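Robots, rain and a very long queue for tea

Sun 22 June

So I finally made it to the open day at Wonine, after missing it last year and moaning about it ever since. Catherine Rankin talked me into it (she used to work at Dulholm with me, back when neither of us could park) and we drove over in pouring rain with the wipers squeaking the whole way.

I expected a couple of posters and a sandwich. There were 200 people in there by eleven! You got a sticker at the door, a map that made no sense, and then you were left to wander, which suited me fine. Catherine went straight for the Morrison stand because they had a sorting machine flinging parcels down chutes, and I lost her for most of the morning. I had a go at driving a little trolley through some cones and flattened 3 of them. The lad in charge was very nice about it.

The tea queue took ages, by the way. Bring a flask.

What I'd really come for was upstairs, the fruit handling demo from Lovby. Baltasar Casado was running it and he is a lovely talker, he'll answer anything, even my question about whether it could do my shopping.

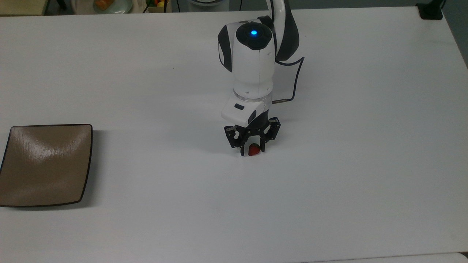 Soft fruit is my thing, as anyone who has seen the state of my allotment knows, and I've bruised enough of it with my own clumsy hands to be curious how a machine gets on. I got in close for the strawberry, with the two black fingers half open and pointing down either side of it, and a square brown plate waiting empty over on the left. I think I held my breath! Baltasar says knowing how hard to squeeze is the tricky part, and ripe ones are worse than firm ones, which I could have told him.

There's another open day in September and I've already put our names down. Catherine is driving.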